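Grit, dust and muddy shoes: quick tips for the hall

10 November 2023

Quick one today, got a casserole on. We walk most mornings on the tree-lined path out past Flastley and it all comes home with us. Dust on the shoes, grit in the treads, leaves in the pram wheels. So, what works in our hall.

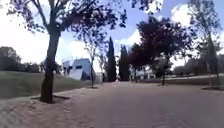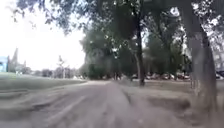
Two mats, not one. Coarse one outside, washable one inside. Shake the outside one daily, wash the inside one when it stops looking like its own colour.

Dusty shoes: dry brush first. Always dry. Wet cloth on dust = paste, and then you're picking it out of the stitching. Old nail brush is fine. Outside, on the step, not over the mat you've just shaken (yes I did).

Muddy shoes: leave them. Stand them on newspaper overnight, knock the soles together in the morning, most of it drops off. Then the brush. Then a damp cloth if you must.

Stones in treads. Blunt end of a teaspoon, or a lolly stick. Don't use a good knife.

Shoe tray. Ours is a Sivberg one, deep lip, 9 pounds in the January sale. A baking tray past its best does teh same job. Put a layer of gravel in the bottom if you want them to drain, rinse the gravel under the outside tap now and then.

Wheels, pram or bike. Wipe before they come over the doorstep. I keep an old sock on the hook by the door, hand goes in, round the wheel, done. Sock goes in the wash with the mats.

Grit on a hard floor: sweep or hoover before you mop. Scratches otherwise. Our Premdale vinyl has a lovely long one by the radiator from me skipping this.

Dog towels. Keep 2 by the door, one will always be in the wash. Old bath towel cut in half, don't bother hemming it.

Coats get forgotten. Hang them outside for a few minutes and give them a good flap before they go on the pegs, the dust sits on the shoulders and hoods.

Somebody asked about the boot brush from last time, it's a Parsa, screws down to the step. Check the screws, mine worked loose. Next time, getting candle wax off a tablecloth, if I can find where i wrote it down.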